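グリッパー比較中の不具合対応記録(手首カメラの露出ふらつきと指先の隙間について)

件名:旧指から新指に交換後、手首カメラの映像が明るくなったり暗くなったりする/閉じたときの指の合わせ目が気になる
状態:一部解決、経過観察中
対象:Ludoraグリッパー(黒い指、丸い先端のもの)、Clanonアーム、Skoltoderコントローラー
起票日:2019年10月5日(土)

はじめに

いつもサポートの皆さまには丁寧に見ていただき、本当にありがとうございます。前回のアーム側のケーブルの件では、夜遅くまでお付き合いいただいて助かりました。今回はもう少し地味な相談で、しかも二つの話が途中で絡み合ってしまったため、少々長くなります。お茶でも飲みながら読んでいただければ幸いです。

私たちのところでは、4月からHeffernanの平行グリッパーとLudoraのグリッパーを同じアームに付け替えながら比べています。つかむ力や開閉の速さだけなら数字で比べられるのですが、手首のカメラを使う作業になると、指の形そのものが映像に入り込んできます。Heffernanの指は細くて短く、画面の下にちょこんと見えるだけでした。Ludoraの指は根元に向かって大きく広がっていて、カメラから見るとなかなかの存在感です。私はこの形が結構好きなのですが、カメラにとってはどうも話が別のようで、そのあたりから今回の困りごとが始まりました。

症状その1:露出のふらつき

グリッパーを開閉するたびに、手首カメラの映像全体の明るさがゆっくり変わります。閉じると黒い指が画面の中央に寄り、しばらくすると背景が白く飛び気味になります。開くと今度は少し暗く落ち着きます。Heffernanのときにも同じ傾向はあったと思うのですが、気にして見なければわからない程度でした。

困るのは、物の色で判別させている工程です。赤い物を皿から取る動作を繰り返していると、同じ物なのに、閉じた直後と開いた直後とで赤の値が違って記録されます。比較用に残した連続撮影は3,000枚で、そのうち判定が「不明」になったのが1,411枚ありました。半分近くが不明では、さすがに比較になりません。最初は判別側の設定を疑って丸一日つぶしてしまいました。

症状その2:合わせ目の隙間

指を全閉にしたとき、先端はほぼ合っているのに、根元寄りに細い隙間が残ります。取り付けの問題なのか、こういう形なのか、判断がつきませんでした。薄い紙をつまむ試験では先端でしっかり保持できているので、実用上は困っていません。ただ、コントローラーの画面では開き量の表示がゼロになっているものですから、目で見た印象と合わず、ずっと引っかかっておりました。

試したこと

一つ目。コントローラーを再起動し、グリッパーの原点復帰をやり直しました。変化なしです。念のためアームの電源も落として、最初から立ち上げ直しましたが、同じでした。

二つ目。指を外して左右を入れ替えました。左右は鏡に映したような同じ形なので、どちらか片方の取り付けが傾いているのなら隙間の出方が変わるはずだと考えたのですが、入れ替えても見た目は同じでした。ネジは6本とも規定の順番で締め直しています。

三つ目。カメラの自動露出を切って、露出時間を固定しました。ふらつきはぴたりと止まりました。ここで「なんだ、露出だったのか」と椅子にもたれてしまったのですが、固定値のままだと午後に窓側が明るくなったときに対応できず、これだけで済ませるわけにもいきません。

四つ目。自動露出を戻したうえで、測光の範囲を画面の上半分だけに絞りました。指がかかるのは画面の下のほうですから、そこを計算から外してしまおうという考えです。これは効きました。開閉しても明るさはほとんど動かず、外が明るくなればちゃんと追いかけてくれます。

五つ目。アームの向きを変えて、白い布を正面に見る姿勢と、机の上を見下ろす姿勢の両方で、指を閉じて映像を残しました。どちらの姿勢でも何もつかんでいません。

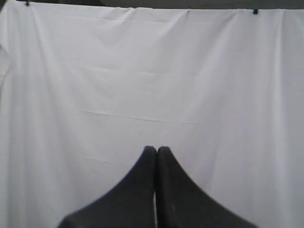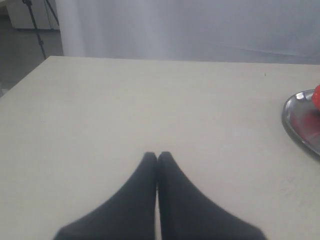 二枚の見比べでわかったこと

指の付き方については、二枚ともほとんど同じ見え方でした。先端は寄り添っていて、下のほうへ行くと細い隙間に背後の白っぽい色がのぞいています。姿勢を変えても同じように見えるので、アームの向きでたわんで開いているという線は薄いのではないかと考えています。もちろん写真だけで断言はできませんので、ここはぜひご意見をいただきたいところです。

明るさのほうは、一枚目の布の前がいちばん厳しい条件だろうと見ています。白い布と黒い指がほとんどを占める画面なので、自動露出にとっては極端な二択のようなものです。二枚目では右端に銀色の皿が入っていて、縁が光を強く返しています。皿の内側には赤い色が映り込んでいて、これは最初まったく考えに入れていませんでした。色で位置を出していると、物そのものと映り込みをひと続きに拾ってしまうおそれがあります。不明判定の中には、露出ではなくこちらが原因のものも混じっているのかもしれません。皿はつや消しの物に替えて、もう一度取り直すつもりです。

それから、二枚目の机の奥のほう、中央より少し右に小さな黒っぽい点があります。レンズの汚れか机の上の何かか、この一枚では決めかねますが、机側だろうと思っています。布を見ている一枚目にはこのような点がありませんので。次の撮影の前に、机もレンズも両方拭いておきます。

現在の設定

自動露出:有効
測光範囲:画面上半分のみ
露出の追従速度:標準から「遅い」に変更
グリッパー閉じ力:標準のまま
指の取り付け:左右入れ替え後の状態で使用中
映像の保存:1回の試験につき200枚

Heffernan側の測定も、公平になるように同じ設定でやり直す予定です。以前のデータは自動露出が標準のまま取ったものなので、比較表からはいったん外しました。せっかく取ったものを外すのは少し寂しいのですが、条件が揃っていない数字を並べて後で首をひねるよりはよいと思うことにします。

サポートの皆さまに伺いたいこと

Ludoraの指を全閉にしたとき、根元寄りに隙間が残るのは設計どおりでしょうか。もし先端から先に当たるように作られているのでしたら、そのまま安心して使います。調整で詰められるものであれば、手順を教えてください。

Skoltoderの開き量表示は、モーターの位置から計算した値でしょうか、それとも指先の距離に換算したものでしょうか。説明書の該当箇所を二度読みましたが、どちらとも取れる書き方でした。

測光範囲の設定が、コントローラーの再起動で初期値に戻ることがありました。今のところ一度だけで、再現の手順はまだつかめていません。保存の操作を私が忘れただけという可能性も大いにあります。同じ報告がほかに来ていないか、もしご存じでしたらお知らせください。

追記

つや消しの皿で一通り試しました。不明判定はぐっと減り、残ったものを眺めると、ほとんどが指が赤い物の手前に重なった瞬間のものでした。露出の件はこれで解決扱いにしていただいて構いません。合わせ目の件と設定が戻る件は、お返事をいただくまで開けたままにしておいてください。急ぎではありませんので、どうぞお手すきのときに。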